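ロボットと安全にすごすための決まり
こども向け解説ページ(小学校4年生から6年生くらい)

プルストホルム技術館 学習支援課

はじめに

工場や倉庫、研究所では、たくさんのロボットが人の仕事を手伝っています。ロボットは力が強く、同じ動きを何度でもくり返すことができます。その一方で、使い方をまちがえると、人がけがをするおそれがあります。そのため、ロボットをつくる人、すえつける人、動かす人には、守らなければならない決まりがあります。このページでは、その決まりがどのようなもので、だれがどのように守っているのかを説明します。

「規格」とは何でしょうか

決まりには、いくつかの種類があります。国が定める「法律」は、かならず守らなければならないものです。これとは別に、専門家が話し合ってつくる「規格(きかく)」というものがあります。規格には、機械の形や強さ、ためし方などが細かく書かれています。

身近なところでは、乾電池の大きさが規格で決められています。どの会社の単3電池を買っても、おもちゃやリモコンにぴったり入るのは、そのためです。ロボットの安全にも、世界の国ぐにが共通で使う国際規格があります。ちがう国でつくられたロボットでも、同じ考え方で安全をたしかめることができます。

さらに、会社や学校がそれぞれの場所に合わせてつくる「作業のルール」があります。当館の実習室にも、17の項目からなるルールがあり、入口のとびらにはってあります。

危ないところを先にさがす

ロボットを使いはじめる前に、かならず行う仕事があります。「リスクアセスメント」といいます。リスクとは、けがなどの悪いことが起こる可能性と、起きたときの重さを合わせて考えたものです。アセスメントは「調べて評価すること」を意味します。

調べる人は、次のようなことを考えます。

・うでと台のあいだに、手や指をはさまれないか
・うでが動く道すじに、人の頭や顔が入らないか
・持っている物が落ちたり、飛んだりしないか
・停電したとき、うではどうなるか
・急に止めたいとき、ボタンに手がとどくか

危ないところが見つかったら、対策をとります。対策には順番があります。まず、危ないところそのものをなくせないかを考えます。とがった角を丸くする、力を弱くする、といった方法です。それでも残る危険には、さくやカバー、センサーなどの守る道具を使います。最後に、注意の表示をつけ、使う人に説明をします。

「気をつけましょう」というはり紙だけで済ませてはいけません。人はだれでも、つかれたり、うっかりしたりすることがあるからです。

ロボットの速さを考える

ロボットが人の近くで動くときは、速さと力をおさえることが大切です。当館の実習室では、人がうでの動きを教える作業のあいだ、うでの先の速さを1秒間に200ミリメートルまでとしています。30センチメートルのものさしの端から端まで動くのに、1.5秒かかる速さです。

うでが止まるまでには、少し時間がかかります。自転車のブレーキをかけても、すぐその場では止まれないのと同じです。動きが速いほど、止まるまでに進むきょりは長くなります。人が立つ場所は、このきょりも計算に入れて決めます。

非常停止ボタン

ロボットの近くには、赤い大きなボタンがあります。「非常停止ボタン」です。後ろの部分は黄色で、遠くからでも見つけやすくなっています。危ないと感じたら、まよわずにおします。まちがっておしてしまっても、しかられることはありません。

おしたあとでボタンをもどしても、ロボットが勝手に動きだしてはいけないことになっています。ふたたび動かすには、まわりに人がいないことをたしかめてから、別の操作をします。

2本のうでを使う作業

布をたたむ、ふくろの口を広げるといった作業では、2本のうでを組み合わせて使うことがあります。うでが2本になると、調べることもふえます。人とうでのあいだだけでなく、うでとうでがぶつからないかをたしかめなければなりません。
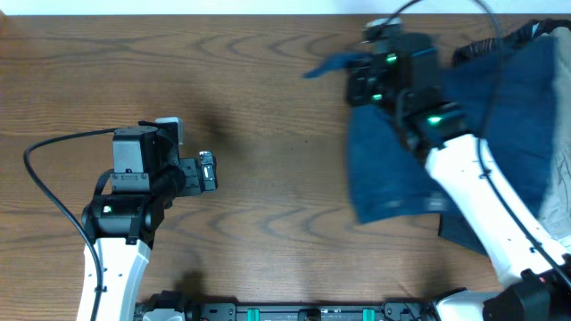 布は、ロボットにとって取りあつかいのむずかしい材料です。箱や缶とちがい、持ち上げるたびに形が変わります。はしをつまんで動かすと、残りの部分が大きく広がり、台の上の見えるところと見えないところが変わっていきます。右のうでがつかんでいる青い布も、うでの向こうで台の右半分の広いはんいをおおっています。左のうでの先は、何もつかんでいません。何も持っていないうでも、次の命令で動くことがあるので、人は同じように注意をはらいます。うでにそったケーブルが、とめ具でおさえられているところにも注目してください。ケーブルがたるんで布や関節に引っかからないか、点検の係は作業の前に指でさわってたしかめます。この点検は、電源を切ってから行います。

実習室で守ること

見学や実習に来るみなさんには、次の6つをお願いしています。

1 長いかみの毛は後ろでまとめる。
2 ひものついた服、名札のひも、マフラーは、入る前に外すか、しまう。
3 床の黄色い線から中に入らない。
4 うでが止まっていても、手を出さない。
5 台の上に自分の持ち物を置かない。
6 変な音やにおいに気づいたら、すぐに係の人に知らせる。

4番については、よく質問があります。止まっているロボットには、電源が切れているものと、次の命令を待っているものがあります。外から見ただけでは、区別がつかないことがあります。

働く人に聞きました

当館の安全担当、ウルジナ・オルトナーさんは、毎朝8時に実習室のボタンとセンサーをすべてためしています。

「ボタンは、ふだん使わないからこそ、毎日ためします。結果は紙に書いて、名前をサインします。異常がひとつでもあれば、その日は動かしません。」

ヴルネス工房でロボットのプログラムをつくるナレンドラ・マトゥールさんにも聞きました。

「新しいプログラムは、最初はとてもゆっくり動かします。待つのは少したいくつですが、目で追える速さで見ておくと、思っていなかった動きに気づけます。」

調べてみましょう

学校や家にある機械にも、安全のためのしくみがあります。せんたく機のふた、エレベーターのとびら、電子レンジのとびらなどについて、開けたときにどうなるかを、おとなの人といっしょに説明書で調べてみましょう。調べたことは、当館の受付にある「しらべカード」に書いて出すことができます。カードは7月のあいだ、1階の廊下に展示します。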